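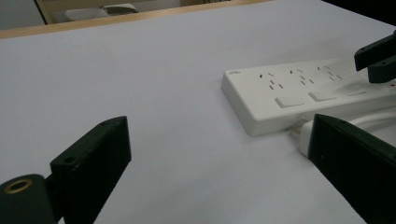 A power strip and plug on a club table, with grippers at work.

The Gurton Gripper Club is a student robotics club that meets on Tuesday evenings in the upstairs teaching room at Gurton College. It is chiefly known for the Paquette Tabletop Trial, a small competition in which grippers are asked to do household jobs that most people manage while thinking about something else. Members have described it as the slowest spectator sport in the county, and the club has never disputed this.

History

The club was started by Lise Dhillon, then a second-year engineering student, after her course project failed to put a plug into a socket in front of a visiting examiner. The examiner gave her a decent mark for the written report. Dhillon, who felt the socket had won, booked a room and put up a notice asking for anyone with "patience and a screwdriver". Four people came, one of them looking for the chess club. He stayed for three years and later designed the scoring sheet.

In its first year the club built wheeled robots, like everyone else. It gave these up after a dispute over the corridor and has kept to tabletop work ever since.

Activities

A normal session begins at seven. Newcomers spend their first weeks with a hand-held gripper, learning to pick up and place things using two stiff fingers in place of five good ones. The exercise is meant to teach sympathy for the machine. It also teaches a fair amount of swearing, which the club's written rules limit to "mild".

Only after this are members let loose on Piltus, the club's own robot arm, built over two winters and rebuilt over a third. Piltus is reliable with sponges, fair with mugs and poor with anything that has a cable attached. Cables are considered the club's real subject. A rigid block stays where it is put, while a cable has opinions, and much of the members' written work deals with how to plan round them.

Coursework students may count club projects towards their final year. Past reports have covered finger shapes, grip force and the best order in which to tidy a desk. One ran to 10,000 words on the folding of a tea towel and ended by recommending that it be left on its rail.

The Paquette Tabletop Trial

The trial is held each November and takes its name from the Paquette room, where the first one took place. Teams face nine tasks, each worth ten points. The power strip task is usually placed last, by which time tempers are short. The plug has to be lifted, turned, lined up and pushed home without dragging the strip across the table. Holding the strip down with a second gripper is allowed. Holding it down with an elbow was banned after the second trial.

Sockets that take more than one kind of plug are a known source of grief, as a gripper can be very sure of itself and still be aiming at the wrong slots. Judges award half marks for a plug that is lined up correctly but not pushed in, a rule known as the Rovetti allowance after the team that first argued for it, at length, with the clock still running.

No team has yet scored full marks. The prize is a mug, which the winners must collect from the judges' table with their gripper. It has been replaced four times.

Reception

The student paper has covered the trial twice, once in the sports pages and once under "Other". The college prospectus gives the club a single line and spells Piltus wrong.

See also

Paquette room
Piltus (robot arm)
Gurton College student societies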